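Session 4: Comparing hand-held grippers
Notes by Hannelore Wunderlich

Welcome back, everyone! Last time we got as far as the controllers, and I promised you something you could hold. We shall be comparing two sets of finger pads, Barnelex and Vogler, on the same small task - a bar of soap and its dish.

1. Picking up the soap

Soap is a lovely test object, cheap and awkward in equal measure. Bring the open jaws in from either side and close them slowly.

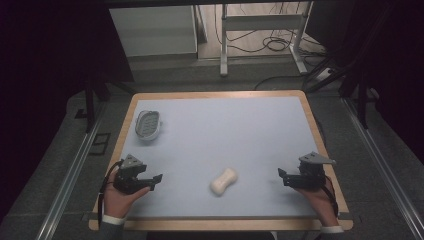 Do try 25 attempts with each set before you form an opinion, and write down every slip, even the ones you feel were your own fault (most of mine are). Hauke Buschmann managed 27 in one sitting and told me his wrists knew all about it, so please take turns.

2. Looking at the pads

Open the fingers wide over a bare patch of table and check the view from the gripper camera. Wrinkles and frayed edges on the pads are worth a line in your log, as wear can easily muddle a comparison.

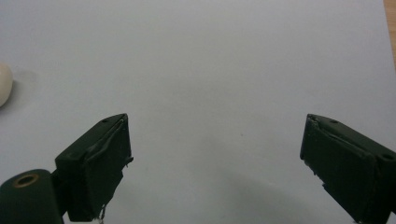 3. For next time

Bring your logs, and read the Pitis chapter as far as page 33.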